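Part-time help wanted at a small marine electronics shop
Posted 2023-05-09

Hi, I'm Sandra Sugden, and I run Kandska, a marine electronics shop just up the ramp from the Feltham boatyard. We sell and fit chartplotters, fish finders, VHF radios and stereo gear for people with small and mid-size boats. Spring hit us hard this year! The phone started ringing in March and hasn't really stopped, so I'm looking for one more pair of hands at the bench and out on the docks.

The job is 4 mornings a week, starting as soon as you can, and it runs through the end of the season (longer if we both like it). You'd be working mostly with Omar, our lead installer, who has been crawling around in bilges longer than I've owned the place. He's patient, he explains things, and he will make you redo a sloppy crimp.

What you'd be doing:
Running power and transducer cable on customers' boats
Bench testing displays and radios before they go out
Loading chart updates and checking software versions
Writing up the work order so I can read it later - please, I'm begging
Covering the counter when I'm out on a delivery

I don't need a certificate. I do need someone who can use a multimeter, who knows what a fuse is for, and who doesn't mind lying on their back under a console in July with a flashlight in their teeth. If you've wired your own boat, or a camper, or a car stereo that still works, tell me about it. NMEA 2000 experience would be great and I'll probably hire you on the spot, but Omar can teach you the backbone and drop stuff in an afternoon or two.

You'll need a driver's license and you should be able to lift a trolling motor battery without hurting yourself. Swimming is a good idea too.

Pay is hourly and depends on what you already know, so let's talk about it when you come in. On top of that there's a $300 bonus if you stay through haul-out, plus gear at my cost. We shut for 2 weeks after the season ends, and you'd have that time off. 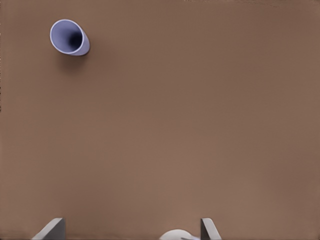
Coffee's on us.

To apply, stop by the shop before noon or drop a note through the door at Unit 3887, Hägglund Road. A resume is fine but a page in your own words is better - what you've fixed, what you've broken, which mornings you can work. Put a phone number on it, and I'll call you back myself, usually in the evening once the boats are put to bed.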